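Une pince qui ne s'ouvre plus : retour sur trois semaines de pannes

Je n'avais rien écrit ici depuis octobre. La raison tient en une phrase : le poste à deux bras nous a pris tout notre temps, et une bonne partie de ce temps est passée à chercher une panne que nous aurions pu trouver en une matinée. Je note ça tant que c'est frais, au cas où quelqu'un d'autre travaille avec le même genre de montage.

Le projet s'appelle Mellia. Il s'agit de faire ranger des objets souples par deux bras, chacun de son côté de la table. Nous avions commencé par des cubes, comme tout le monde, puis des éponges, et nous sommes passés aux casquettes à la fin de l'été. Une casquette est un objet pénible. La visière est rigide, la calotte ne l'est pas, et selon l'endroit où la pince la prend, on a affaire à l'un ou à l'autre. Le centre de gravité se déplace quand le tissu s'affaisse. Pour l'apprentissage c'est intéressant, pour la mécanique beaucoup moins.

La première fois, c'était un peu avant 16 heures. Le bras gauche a déposé une casquette, le programme a envoyé l'ordre d'ouverture, et la pince est restée fermée. Le bras est remonté quand même, avec la casquette et le bac accroché derrière. Le bac a fait une vingtaine de centimètres en l'air avant de retomber. Rien de cassé. Nous avons relancé, tout a fonctionné, et nous avons mis ça sur le compte d'un paquet perdu sur le bus.

C'est la première erreur. Un défaut qui disparaît au redémarrage n'est pas réparé, et nous le savions très bien.

Il est revenu le lendemain, puis deux fois dans la même heure. Toujours le bras gauche, toujours à la dépose, jamais à la saisie. Le journal ne montrait rien d'anormal : ordre envoyé, ordre acquitté, position de consigne atteinte. C'est cette dernière ligne qui nous a fait perdre du temps. Si le contrôleur dit que la pince est ouverte, on a tendance à le croire et à soupçonner autre chose. J'ai soupçonné le tissu (une couture coincée entre les doigts), puis le bac, puis la hauteur de dépose.
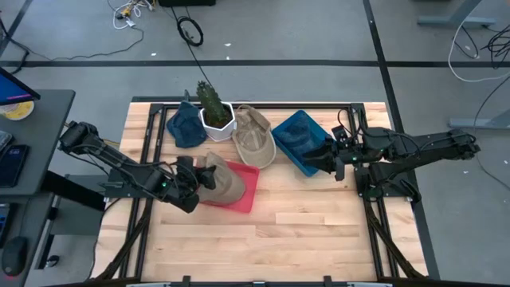

Laboratoire Montoya — Équipe Manipulation et objets souples

Sur cette prise de vue, la pince gauche est sur la casquette beige du bac rouge. C'est la configuration dans laquelle nous avons fait presque tous les essais. Le voyant du poignet est vert, et il faut que j'en dise un mot : sur notre montage, il indique que la liaison avec le contrôleur est établie. Il ne dit rien de l'état des doigts. Pendant les pannes il était vert aussi. Un stagiaire m'a demandé pourquoi personne ne l'avait écrit quelque part, et je n'ai pas eu de réponse à lui donner.

Pour avancer, j'ai fini par faire tourner une séquence fixe, sans apprentissage : descendre, fermer, ouvrir, remonter. Le compteur s'est arrêté à 784 cycles avant le premier blocage. Au deuxième essai, 40 cycles. Au troisième, 2633, et j'étais rentré chez moi entre-temps. Avec des écarts pareils, impossible de parler d'usure régulière. Par contre les trois blocages avaient un point commun que je n'avais pas regardé : l'orientation du poignet. À chaque fois, il était tourné presque à fond dans le même sens.

À partir de là c'est allé vite. Le câble de la pince passe le long du segment supérieur, puis entre dans le poignet par un connecteur Undau à quatre contacts. Quand le poignet arrive en bout de rotation, le câble tire. Un des contacts était à moitié sorti de son logement. En position normale il touchait, en torsion il ne touchait plus, et le moteur de la pince perdait son alimentation pendant que la carte restait sous tension. D'où le voyant vert.

Restait la « position atteinte » du journal. La bibliothèque Urnik, que nous utilisons pour piloter les pinces, renvoie par défaut la dernière consigne acceptée quand elle n'obtient pas de mesure récente. C'est documenté, dans une note de bas de page que j'ai lue après coup. Nous avions donc un programme qui se répondait à lui-même. Un paramètre permet d'exiger une vraie lecture du codeur. Il est maintenant activé, et le cycle est un peu plus lent.

Les corrections, dans l'ordre où nous les avons faites :

Connecteur remplacé et câble rallongé, avec une boucle de mou avant le poignet.
Rotation du poignet limitée par logiciel, 16 degrés avant la butée.
Lecture réelle des doigts obligatoire avant toute remontée. Sans lecture, le bras s'arrête sur place.
Même vérification sur le bras droit, où le contact était bon mais le câble tout aussi tendu.

Le point qui me gêne le plus n'est pas la panne elle-même. Un bac en plastique qui retombe ne fait de mal à personne. Mais entre la première panne et le diagnostic, nous avons continué à replacer les objets à la main entre deux essais, bras sous tension, en nous fiant au voyant et au journal. Les deux disaient que tout allait bien. Si la pince avait repris son alimentation à ce moment-là, elle aurait exécuté l'ordre en attente avec des doigts à côté. Depuis, la règle est simple : arrêt d'urgence enfoncé avant de passer la main au-dessus de la table, même pour redresser une visière. Ça ajoute quelques secondes par essai et tout le monde râle, moi compris.

Nous avons aussi jeté les enregistrements des jours concernés. Les trajectoires où la pince était censée s'ouvrir et ne s'ouvrait pas sont impossibles à trier après coup, vu que l'état enregistré était faux. J'ai hésité à en garder une partie — c'est du travail perdu — et j'y ai renoncé.

La séquence fixe tourne de nouveau sur les deux bras depuis la semaine dernière, sans blocage pour l'instant. Je la laisse encore quelques jours avant de reprendre l'apprentissage. Le prochain billet portera sur le calage des bacs, qui glissent un peu quand la pince appuie.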